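**Document owner:** Asuka Kobori, Novarus training workshop
**Revised:** November 19, 2020

## Recovering the two-arm cell after a missed grasp

This procedure applies when an arm stops with a "grip not confirmed" message during block or ring handling. It replaces the February version, which allowed the operator to restart from the pendant alone. Under that version, fault 327 was cleared repeatedly without inspection, and on one occasion an arm drove its fingers into the tray wall.

### Before you begin

Two people are required. One remains at the emergency stop throughout; the other carries out the checks. Neither may reach over the table while either arm is enabled.

### Procedure

1. Press the emergency stop and wait 20 seconds. Lights on an arm are not proof that it is safe to approach.
2. Record the fault number and the last completed step in the Prelska log.
3. Look for a part held in the fingers. If one is held, support it by hand before releasing the grip.
4. Check that the printed marker sheet lies flat and has not shifted. A displaced sheet is the most frequent cause of a missed grasp – the arm then closes beside the part.
5. Inspect the fingertips for cracks or looseness. Damaged fingers are to be passed to Edin Tomić and must not be refitted.
6. Wipe the camera lens with a dry cloth and check that its cable cannot catch on the arm.
7. Release the stop, select reduced speed and run the calibration routine.
8. Repeat the failed step with both persons present. If the fault returns within 4 attempts, lock the cell out and inform Nikau Hoani.

Full speed may be restored only after a supervisor has signed the log entry.

### Reference views 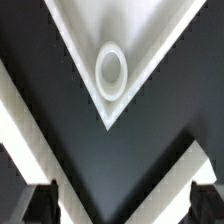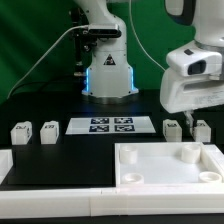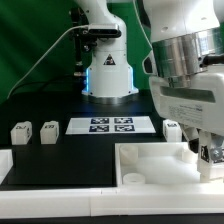

*First view: wrist camera, with the ring in the triangular fixture. Second and third views: fixed camera, with the marker sheet used in step 4.*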